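Section 4: Playing for Real Money on the Nandley Tables

You have made it past registration, identity checks and the welcome screen with the confetti. This section covers deposits, limits, playing a hand and getting your money back out, should there be any.

Before you start

You need a verified Nandley account and a payment method in your own name. Your cousin's card will be refused, however fond of you your cousin is.

Setting up your wallet

1. Sign in and open Wallet from the menu at the top right.

2. Choose Add Method and enter your card or bank details. The name must match your account letter for letter, accents included. Rostislav Ševčík, who tested this step for us, was turned away by his own name until he typed both hooks and the accent.

3. Wait for the confirmation code. It has 4 digits and expires after 60 seconds, so have your phone within reach before you ask for it.

4. Enter the code and select Done. If you select Back instead, you get to enjoy step 2 again.

Note: Deposits made through Gralton show up right away. Bank transfers sent on a Friday evening tend to appear after the weekend, like everybody else.

Setting your limits

Do this before your first deposit. You can do it later, but later is when people are chasing a loss and feel strongly that limits are for others.

1. Go to Account, then Play Limits.

2. Set a deposit limit for the day, the week or the month.

3. Set a session timer. When it runs out, the table finishes your current hand and then shows you the door.

4. Select Save. Lowering a limit takes effect at once. Raising one takes 2 days, and support can't speed it up, even if you write in capital letters.

Caution: The session timer does not pause when you leave your seat. If you wander off to make a snack, it keeps counting.

Joining a table

1. Open the Lobby and pick a game. Blackjack tables run by Celtance are marked with a green corner. Ghaffari tables have a blue one.

2. Check the minimum bet under the table name. It is printed small, but it is printed.

3. Select an open seat and place your bet before the bar runs out. If it runs out first, you sit out that hand and watch.

4. Use Hit, Stand, Double or Split when your turn comes. If you choose nothing, the table stands for you, which on a hand of five is not much of a favor.
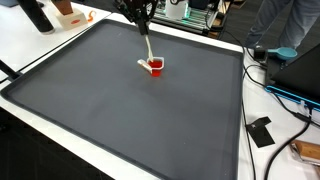 Fig. 4-1. Red cup and utensil on a gray tray.

Note: If your connection drops in mid-hand, the hand is played out with the last choice you made. The result is listed under History. Error 2841 means the table closed while you were away, and your bet has been returned.

Cashing out

1. Leave the table. Chips in play can't be withdrawn -- the button stays gray until you stand up.

2. Open Wallet, then Withdraw, and enter the amount.

3. Check the total on the next screen, and select Confirm once. Selecting it repeatedly does not send more money. We have been asked.

Caution: A pending withdrawal can be canceled and put back into play until it is processed. To remove that temptation, turn on Lock Withdrawals under Play Limits. The lock applies to every withdrawal you request after that, and the steps for turning it off are in Section 5.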